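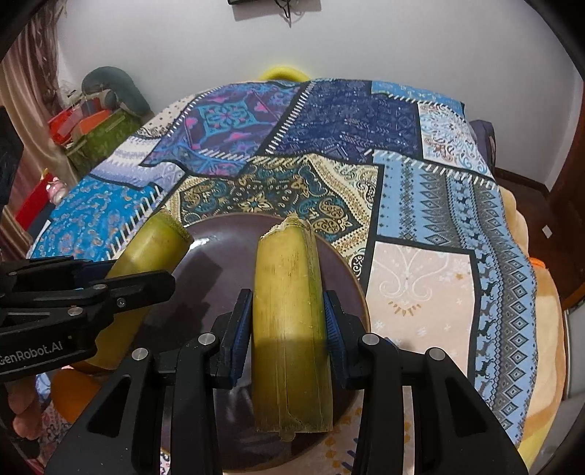

Item 1, sample intake. The group reviewed the preparation standard for stalk sections sent to the Hastomier drying store. Sections are to be cut straight across at both ends so that length can be measured from a fixed face. The upright stalk in the picture meets this at the lower end, where the cut is nearly straight, but the upper end is torn and raised and would have to be trimmed before measurement. Fibres hanging from a cut face may be left in place. Agreed that torn ends are recorded as "untrimmed" on the intake sheet and the section held back from weighing until recut.

September 15, 2025
Minutes taken by Impi Koivisto

Home | Meetings | Minutes | Store rules | Contact
Search minutes... Go

Plant Fibre Working Group: minutes

Item 2, minutes of the March meeting. Accepted with one correction. Under "Moisture", the word "daily" should read "weekly".

Item 3, drying store. The Tuden rack has been in use since March. Sections on the lowest shelf dry more slowly than those above. Two causes were put forward: poor air flow near the floor, and the shelf being loaded first and therefore with the thickest material. No readings were available to separate the two. Action: IK to place one logger on the lowest shelf and one on the top shelf, and to load both with sections of like thickness. Readings to run for 16 days.

Item 4, retting tanks. The Semaan tank holds 2000 litres and was filled to almost 100 per cent for the last batch. Overflow reached the drain channel when the bundles were lowered. It was proposed that a fill line be painted on the inside wall. The position of the line was not settled, as bundle volume varies between batches. Deferred. Until then the tank is to be filled after the bundles are in.

Item 5, labelling. Batch 2402 was found with two different labels, one giving the date of cutting and the other the date of arrival. The batch is to be kept out of the strength tests. From the next intake, labels will carry the date of cutting only. Arrival dates go on the intake sheet. The old label stock may be used for empty crates.

Item 6, Zerkar plot. The path to the lower rows remains soft after rain and the trolley cannot be used on it. Boards were suggested. The cost has not been checked. Carried over.

Item 7, any other business. The store scale reads high when the door is open. Door to be kept shut during weighing. A request for a second pair of loppers was approved.

Next meeting: date to be circulated with the logger readings.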